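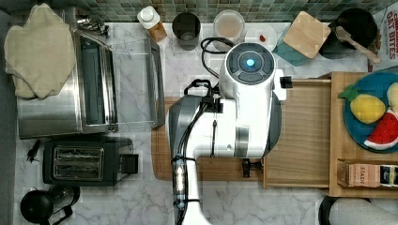 3.2 Recording sessions and source material

The score for the feature documentary Plemberg was recorded over 7 days in a converted grain store in Puresbridge, and the whole of our material comes from those sessions. The film follows a family bakery through one winter and has long stretches with no speech, so the music carries more of the running time than is usual in a documentary. The composer, Johannes Molefe, asked for small sounds from kitchens to be mixed in with the strings. A wooden cutting board on a marble countertop, as in Figure 1, gives two surfaces that answer a knock in very different ways, and the score leans on that difference in its opening cue. Wood was used for the low pulse under the cellos. Stone was used for the short, bright hits that mark the cuts between rooms.

Figure 1. Wooden cutting board and tray on a veined marble countertop, from above.

The ensemble was a string group of modest size with one harmonium and one bass clarinet. Players were recorded together in the main room, with the harmonium behind a screen. Molefe conducted from a printed score for the first three days and then moved to the control room, where he gave notes over the talkback. Several players told us they preferred the second arrangement. Two did not, and said they missed having a beat to watch in the slow cues.

We were given access to every take, including false starts. In all there were 248 takes, covering 45 cues. Each take was logged on the day by the assistant engineer with the cue number, the tempo marking and a short comment. These comments turned out to be the most useful part of the log for our purposes. A take marked "good but late" could be lined up with the picture edit and the lateness measured, and we could then check whether it was kept. In many cases it was.

The log was kept in Kamix, a session manager built by the studio for its own use. Kamix stores the click track and the talkback on separate channels -- a small thing, but it meant we could hear what was said between takes without having to filter out the music. Where a player spoke during a take, the words were left out of our transcripts unless the player had agreed in writing.

3.3 Selection of cues

From the full set we chose 4 cues for close study. They are referred to below by the titles used on the soundtrack album, which differ from the working titles in the log. "Ndlovu" is the opening cue and is named for the family in the film. "First Oven" and "Flour Road" are both slow and both use the harmonium. "Closing Up" is the only cue in the film with a steady drum part, and it runs under the end credits.

The cues were picked to give a spread of tempo and of distance from the click. In "Ndlovu" the strings stay close to the click from start to finish. In "Flour Road" the click was switched off after the second bar, and the players followed the bass clarinet. The album version of this cue is an edit of two takes joined at a rest. The film version is one take, played through, and it is longer. We used the film version in every measurement.

One limit should be stated. The album was mastered at a higher level than the film mix, and the quiet knocks on wood in the opening cue are easier to hear on it. Listeners who know the album may therefore remember the pulse as stronger than it is in the film. Our listening panel was asked whether they had heard the album before taking part, and those who had were placed in a separate group. Their answers are reported in Section 5.

We use cookies to remember your reading settings and to count visits. Accept | Manage choices

Comments

cellodesk: Was the harmonium tuned to the strings or the other way around? Ours sits a little flat in cold rooms and everyone has to follow it.

R. in the back row: I saw the film in September and stayed for the credits because of "Closing Up". Didn't know the drum part was the only one in the whole score.

tapehiss: Please put the tempo maps online if the studio allows it. Section 3.3 is hard to follow without them, especially the part on "Flour Road".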